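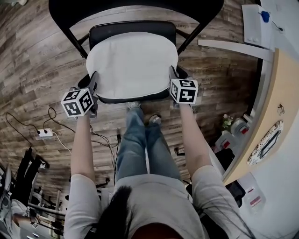
Chapter 4
Sitting Down: Furniture and the Human Body

Think back over yesterday and add up the hours you spent sitting. Breakfast, the bus, class or the office, lunch, more class, dinner, the couch. Most people who try this are surprised by the total, and plenty of them have never given a single thought to the things that held them up all day. This chapter is about those things, and I hope that by the end of it you won't be able to walk past a row of chairs without stopping to look!

A seat has a simple job on paper. It carries your weight at a height that lets your feet reach the floor. But bodies differ, and they move. Even someone who looks perfectly still shifts from hip to hip, crosses an ankle, leans on an elbow. A seat that feels wonderful for a minute can feel like a rock by the end of a long meeting, and the reasons lie in bone, muscle, and blood flow as much as in the chair.

Start with the bone. At the bottom of your pelvis are two rounded knobs, the sitting bones (their formal name is the ischial tuberosities). Sit on your hands on a hard bench and you will feel them right away. On a flat, firm surface they carry a great deal of your weight on two small patches of skin. A cushion lets the flesh around them share the load, so the pressure at any one point goes down. Too soft a cushion brings its own trouble – the bones sink until they meet whatever is underneath, and you're back where you began.

Folding chairs make a great place to begin, and we will come back to them again and again. The designer has to fit a seat, a back, and a set of legs into something that closes up nearly flat, which leaves little room for padding or shaping. Loose cushions are the oldest answer to that problem and still one of the best.

In Section 4.2 you will meet the Grodcombe seating survey, in which Imke Hinrichs and Svenja Fröhlich asked 53 office workers to note every change of posture for one morning. Section 4.3 turns to seat height and depth, and Section 4.4 to backrests, with drawings by Finn Hagedorn of 21 chairs from the Hatatthorpe collection.

Words to know
sitting bones
pressure point
seat depth
lumbar support
load sharing

Before you read
Pick a chair you use often. Sit in it for 40 minutes with a book, and write down each time you move and which part of you asked for the change. Then add a folded towel or a thin cushion and do it again on another day. Keep both lists – you will need them for the project at the end of Section 4.3.

4.1 What Happens When You Sit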